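표면장력과 젖음 현상
생활재료학 입문 강의노트 4주차

이번 주에는 액체가 고체 표면에서 어떤 모양을 하는지, 그 모양이 무엇으로 정해지는지를 다룬다. 지난주에 배운 분자 간 힘의 내용을 전제로 하므로 3주차 노트의 수소결합 부분을 먼저 읽고 올 것.

1. 표면장력

액체 내부의 분자는 사방의 이웃 분자로부터 고르게 당겨진다. 표면에 있는 분자는 위쪽에 이웃이 거의 없으므로 안쪽으로 당기는 힘이 남는다. 표면을 넓히려면 내부의 분자를 표면으로 끌어내야 하고, 여기에 에너지가 든다. 단위 면적을 늘리는 데 필요한 에너지를 표면장력이라고 하며 기호는 감마(γ)를 쓴다. 단위는 mN/m이다. 단위 면적당 에너지로 쓰면 mJ/m²이고 두 값은 같다.

물의 표면장력은 상온에서 72 mN/m 정도로, 흔한 액체 가운데 큰 편이다. 에탄올은 그 3분의 1 수준이고 수은은 물의 여섯 배가 넘는다. 온도가 올라가면 표면장력은 작아진다. 물은 70℃에서 64 mN/m, 100℃에서는 59 mN/m까지 내려간다. 뜨거운 물로 기름기를 씻을 때는 이 효과도 있지만 기름의 점도가 낮아지는 효과가 더 크다. 시험에서 두 가지를 섞어 쓰는 경우가 많으니 구별해 둘 것.

2. 접촉각

평평한 고체 위에 액체를 한 방울 놓으면 고체, 액체, 기체가 만나는 선이 생긴다. 이 선에서 액체 표면에 그은 접선과 고체 면이 액체 쪽으로 이루는 각이 접촉각(θ)이다. 접촉각과 세 계면의 장력 사이에는 다음 관계가 있다.

γSV = γSL + γLV cos θ

여기서 SV는 고체와 기체, SL은 고체와 액체, LV는 액체와 기체의 계면을 뜻한다. 이 식을 영의 식이라고 부른다. 식이 성립하려면 표면이 매끈하고 균질하며 화학적으로 안정해야 한다. 실제 표면은 이 조건을 만족하지 못하는 경우가 대부분이다.

접촉각이 90도보다 작으면 친수성, 크면 소수성이라고 한다. 깨끗한 유리는 접촉각이 매우 작아 물이 얇게 퍼진다. 파라핀은 100도를 넘는다. 150도를 넘고 방울이 쉽게 굴러떨어지는 표면은 초소수성으로 따로 분류한다.

3. 방울의 크기와 중력

작은 방울은 공의 일부를 잘라 놓은 모양에 가깝다. 방울이 커지면 중력의 영향으로 윗면이 납작해진다. 경계가 되는 길이를 모세관 길이라고 하고, 표면장력을 밀도와 중력가속도의 곱으로 나눈 값의 제곱근으로 구한다. 물은 2.7 mm이다. 접촉각을 잴 때 방울을 작게 떨어뜨리라고 하는 것은 이 때문이다.
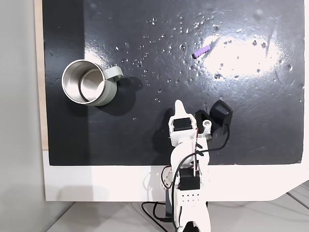
모세관 길이보다 훨씬 큰 물웅덩이는 두께가 거의 일정하다. 같은 재료 위에서는 물을 더 부어도 두께가 늘지 않고 넓이만 늘어난다. 이때의 두께는 모세관 길이에 2 sin(θ/2)를 곱해 구한다. 접촉각이 90도인 표면이라면 3.8 mm가 된다. 과제 2번에서 이 식을 직접 유도한다.

4. 표면의 거칠기

거친 표면에서는 겉보기 접촉각이 영의 식에서 나온 값과 달라진다. 액체가 요철의 바닥까지 채우는 경우를 웬젤 상태라고 한다. 실제 면적과 투영 면적의 비를 r이라고 하면 다음과 같다.

cos θ* = r cos θ

r은 항상 1 이상이다. 따라서 원래 친수성인 표면은 거칠어지면 더 친수성이 되고, 소수성인 표면은 더 소수성이 된다. 요철 사이에 공기가 남아 액체가 돌기 끝에만 닿는 경우는 카시-백스터 상태라고 한다. 연잎이 대표적인 예이다.

거칠기나 오염이 있으면 접촉각이 하나의 값으로 정해지지 않는다. 방울에 물을 더 넣어 경계선이 밖으로 밀려나기 직전의 각이 전진각, 물을 빨아내어 경계선이 안으로 물러나기 직전의 각이 후진각이다. 두 값의 차이를 접촉각 이력이라고 한다. 기울어진 유리창에 빗방울이 매달려 있는 것은 이력 때문이며, 이력이 작은 표면에서는 조금만 기울여도 방울이 흘러내린다.

5. 계면활성제

계면활성제 분자는 물과 친한 머리와 기름과 친한 꼬리를 함께 가진다. 물에 넣으면 표면에 먼저 모여 표면장력을 낮춘다. 농도를 높이면 표면장력이 계속 내려가다가 어느 농도부터 거의 변하지 않는다. 이 농도가 임계미셀농도이고, 그 이상 넣은 분자는 대부분 물속에서 미셀을 만든다. 세제를 권장량보다 많이 넣어도 젖음성이 더 좋아지지는 않는다.

헹굼이 부족하면 표면에 계면활성제가 남아 접촉각이 실제보다 작게 나온다. 실습에서 가장 흔한 오차 원인이다.

6. 실습 안내

시편은 Tilby 코팅 유리와 Caston 아크릴판, 연마한 스테인리스판 세 종류이다. 실습실은 361호이고, 접촉각 측정 프로그램은 Vadasier를 쓴다. 프로그램이 기준선을 자동으로 잡지만 시편이 조금만 기울어도 틀리므로 반드시 눈으로 확인하고 손으로 고친다.

시편은 에탄올로 닦고 증류수로 헹군 뒤 질소로 말린다. 닦은 면은 손으로 만지지 않는다. 방울 부피는 3 μL로 맞추고, 떨어뜨린 뒤 10초 안에 촬영한다. 시간이 지나면 증발로 부피가 줄고 측정값이 후진각 쪽으로 치우친다. 시편마다 위치를 바꾸어 다섯 번 측정하고 평균과 표준편차를 적는다. 튀는 값이 있어도 지우지 말고 표에 남긴 다음 의견을 쓴다.

7. 과제

1번. 접촉각이 60도인 표면의 r이 1.5일 때 웬젤 상태의 겉보기 접촉각을 구하라.
2번. 큰 웅덩이의 가장자리에서 힘의 평형을 세워 3절의 두께 식을 유도하라.
3번. 집에 있는 재료 두 가지를 골라 물방울의 모양을 비교하고, 차이를 표면 에너지와 거칠기로 나누어 설명하라. 한 쪽 이내.

보고서는 강의 게시판 2161번 글에 첨부한다. 늦은 제출은 감점한다. 다음 주는 모세관 상승과 다공성 재료이며, 교재의 해당 장에서 원통형 관의 예제까지 읽어 온다.

2022년 8월 6일 수정: 4절의 웬젤 식에서 빠진 r을 넣음.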